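The Furnished Rooms at Pornside
A report from the Hajdu open house

I went to Pornside for the sofas. I want that on the record, as my household believes I went for the free lunch, and the lunch was a roll.

Every June the Hajdu people open up the old Brurkus building, a long low place behind the rail yard where they keep their furnished rooms. If you haven't been, the rooms are living rooms, more or less. A few are bedrooms. They are put together from secondhand furniture and left for people to tidy, mess up, and tidy again, while others write down how long it took and what got put where. Hajdu sells the results to companies that make storage bins, closets, and those zippered bags you vacuum the air out of. For most of the year you can't get in without signing something. For one afternoon you can get in for the price of a parking space, and walk around other people's clutter with a paper cup in your hand.

The parking space was also the first exhibit, in a way. There are 14 of them. I left the car at a tile warehouse up the road and walked back along a ditch.

Check-in was at a folding table in the hallway. I was given a sticker, a map, and a pair of blue shoe covers, one of which had already given up. The map was a photocopy of a photocopy and showed a staircase that had been removed. Our group was then collected by Zoltán Major, who looks after the furniture. He has a soft voice and a very large ring of keys, and he opened almost nothing with them, the doors being propped with paint cans for the day.

He began in the storeroom, and I'd have been content to end there. According to the sign, 3000 pieces have gone through it since Hajdu took the lease. Chairs are stacked to the ceiling, coffee tables stand on their ends, and there's an entire bay of lamps without shades facing an entire bay of shades without lamps. I asked if the two had ever been introduced. Zoltán said it was on the list.

He had strong views on sofas, which suited me fine. Pale ones look nice for a week. Leather squeaks, and the squeak annoys the people taking notes. Brown upholstery is the house favorite, and he'd buy it by the yard if sofas came that way. A brown sofa, he told us, has already met the worst thing that can happen to it. I own a cream one and kept quiet.

From there we went down the corridor past the rooms themselves. They have numbers on the doors but the staff call them by whatever went wrong in them, so we passed the Soup Room and the Room With the Wasp before anyone got around to telling us which was which on the map.

The one I liked best was a living room with a beige tiled floor. I grew up on tile and I have opinions. It's cool in summer, it's murder on a dropped cup, and every loose object in the house shows up on it like evidence. Carpet is forgiving. Tile keeps a list.

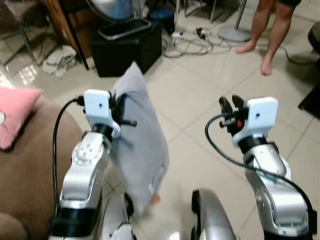
I've lived in that room, or one so close that I could have found the light switch in the dark. Brown sofa with a pink cushion propped on it. Light gray pillow, wrinkled in the way of all pillows that have been sat on by somebody who denies it. A white cloth crumpled on the floor near the dark wooden furniture, where in my house it would stay until it was old enough to vote.

And then the fans. I'd like to say a word in favor of the fan on a stool. People who write about interiors will tell you that a black box-shaped stool is an occasional seat, or a place to rest a tray. In a warm climate it is where you put the fan, so that the air hits you in the face instead of the ankles. There was another base further over, the round gray pedestal kind with the pole going up, and I felt the deep peace of a person among his own kind. You can keep your ceiling models.

The cables I was less easy about. White ones, in a tangle with a power strip, right there on the tiles. I've spent a good part of my adult life with that tangle. I have bought clips for it. I have bought a box with a slot in the side, and a fabric sleeve that closes with a strip of the scratchy stuff, and at one low point some colored tape. What I have now is the tangle plus clips, a box, a sleeve, and tape. One of our group, a woman who sells shelving in Brundden and had come on business, looked at that power strip for a long time and said, "Well, there's the market," and wrote it down.

Bare feet are the right thing on a floor like that, by the way. I looked at my shoe covers and felt overdressed.

Zoltán explained the pillow question, or tried to. It seems that when you ask people to tidy a living room, they can't agree on where a pillow goes. Cups go to the kitchen, shoes go by the door, and a towel goes wherever towels go, but a pillow is a matter of faith. Some people stand it upright in the corner of the sofa. Some lay it flat. A surprising number give it a chop in the middle with the side of the hand, so it has ears. The notes for a single pillow can go on for pages -- I saw the binder -- and as far as I could tell the only firm result is that couples should be asked separately.

He let us have a try in the room next door, which was set up for visitors. We were each handed a laundry pile and told to make the place decent. I was pleased with my work. I folded the blanket in thirds, lined the cushions up along the back, and put the odds and ends in a drawer. A young man with a clipboard opened the drawer, looked in, closed it, and wrote something down. I asked what. He said they had a code for it.

After that came the talk, in a room with no windows and around 30 chairs, most of them from the storeroom and no two the same height. It was on the history of the Brurkus building, which used to make suitcase handles. I learned more about suitcase handles than I had planned to. The man in front of me had drawn one of the low chairs and watched the whole thing through the gap between two heads, like someone at a fence.

Lunch was the roll. Cheese or egg. The egg had gone by the time I reached the table, so I can report on the cheese only, and I have nothing against it. Coffee was from an urn, and tasted of the urn.

The last stop was the sale, and if you're going next year I'd skip the talk and get there early. Hajdu clears out furniture that has been tidied past its useful life, and the prices are written on masking tape. I saw a decent wooden bench, two bedside tables with all their knobs, and a floor lamp that had, against all odds, a shade. By the time I'd walked back from looking at the bench, the bench was being carried out by the shelving woman from Brundden and someone I took to be her brother. She nodded at me. We both knew what had happened.

I came away with a footstool, slightly wobbly, and carried it back along the ditch to the tile warehouse. It's by the window at home now, the right height exactly, and the fan is on it.

Practical notes, for those who asked. The open house runs from noon to five. Bring socks you aren't ashamed of in case the shoe covers fail. The restroom is at the far end, past the Soup Room, and the map is wrong about that as well. Children are welcome in the visitor room and are said to be quicker at it than the adults. Take cash for the sale, and take a second person if you have your eye on a bench.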